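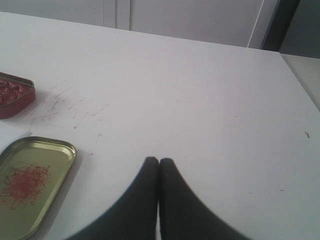 Does a name seal still need real paste, now that self-inking stamps are so cheap? I think it does, and I'd pick the messy tin over the click-and-go kind any day.

My friend Snežana Zupan swears by her self-inker. She bought it from Nosley in November and it does print clean every time - I'll give her that. But every print looks like the one before it, and to me that's a shipping label. With paste you get a heavy corner one day and a faint edge the next, and people can tell a hand did it.

Sure, it's fussy. You have to stir the stuff now and then, and the red gets on everything, lid included.
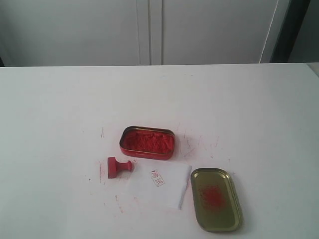

I also like that it slows me down. I dab the seal 2 or 3 times, try it on scrap paper, and by then I've usually reread the letter and caught a dumb mistake. My tin has lasted over five years, so don't talk to me about cost! Bayu Nugroho keeps telling me to get a bigger one - maybe when this one runs dry.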